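Home > Student Work > Capstone Reports
Filed under: Robotics, Teaching by Demonstration, Undergraduate Projects

Sorting by Demonstration: Final Report of the Rillton Project
Prepared by Deolinda Torres. Faculty advisor: Consuelo Benítez

1. Purpose

The Rillton project set out to determine whether students with no programming background could teach a two-armed robot to pick mixed small objects from a bin. Two methods of showing the task were compared. In the first, the operator took hold of the arms and moved them by hand through the full motion. In the second, the operator stood back from the table and drove both arms with a pair of handheld controllers.

2. Method

Four operators took part. Each received one practice period and then recorded demonstrations under both methods, using the Clondik software to save arm positions and wrist camera video together. Recordings were reviewed by a second student, who removed any in which an object was dropped outside the bins or the operator stopped midway. The team recorded 443 demonstrations, of which 235 were made by remote control.

3. Findings on Method

Moving the arms by hand was easier to learn. Operators reported that they could feel when a finger touched the floor of the bin and could correct the angle at once. The method had one serious drawback – the operator's hands often entered the wrist camera view, and those recordings had to be set aside. Review removed 26 recordings, most of them for this reason.

Remote control was slower at first, and depth was the main difficulty. Operators tended to close the fingers too early, above the object. Performance improved after the controller speed was lowered, and the team recommends the lower setting for all new operators.

4. Bin Contents and Grasp Planning

The choice of objects had a strong effect on the quality of the demonstrations. Objects of one color and similar shape, placed close together, required the operator to decide which piece to take first and how to approach it. Bricks lying on their sides or upside down called for a different wrist angle than those with studs facing up. A single object of another kind was included to give operators a clear target among the bricks.

The view from the wrist camera shows orange bricks and one white battery in the blue bin, with the second arm reaching into the green bin behind it.

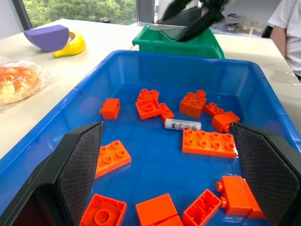
5. Recommendations

Future teams should agree on a picking order before recording begins. Demonstrations in which operators chose freely were harder to compare – two operators facing similar bins often began at opposite ends. The team also recommends shorter recording periods and a written log of any change to the controller settings.

The recordings and operator notes have been given to the faculty advisor for use by next year's group, which is expected to begin in January.

Contact the Capstone Office | Copyright, all rights reserved | Back to top
This site uses cookies to remember your preferences. Accept | Manage settings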